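The Sandwich Shop Is Open (Please Bring Your Own Table)

I have eaten 18 sandwiches since breakfast and I'm still starving. That's what happens when you spend a wet morning in the play room at the Gosling toy library in Ronstead, where the pretend café is easily the busiest spot in the building.

I went along expecting bricks and jigsaws. They've got those too, some 300 boxes of the things, but it was the food I kept drifting back to! I had a tin tea set and a rubber egg as a child, and that was your lot. Now you can build a proper lunch, layer by layer, and argue over whether the lettuce goes above or below the bacon. (Below. I won't be moved on this.)

The trick, I was told, is in the laying out. A cloth first, always, so the table stops being the painting table and becomes somewhere you'd want to sit down. Then a plate for the customer and clear tubs for the fillings, so small cooks can spot the cheese without tipping the whole lot on the floor.
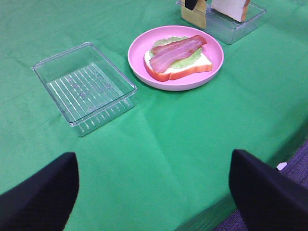
A reader from Trirnuvdale wrote to me that she gave up on tubs years ago and keeps all her play food in a drawstring bag, which her grandsons empty over the rug in one go and seem to prefer. I can see the appeal, though I'd be finding bits of bacon under the sofa until March.

If you're starting a set at home, go for bread before anything else. Two slices is mean, four is about right, and you'll want something green. I picked up a second-hand bundle from Natusis, the little shop by the station, and the only dud was a tomato that had been well chewed. Wipe everything down with warm soapy water, dry it on a tea towel and you're in business.

Prices at my own café have gone up, by the way. My last bacon sandwich came to 150 pounds, and the cook wanted a tip.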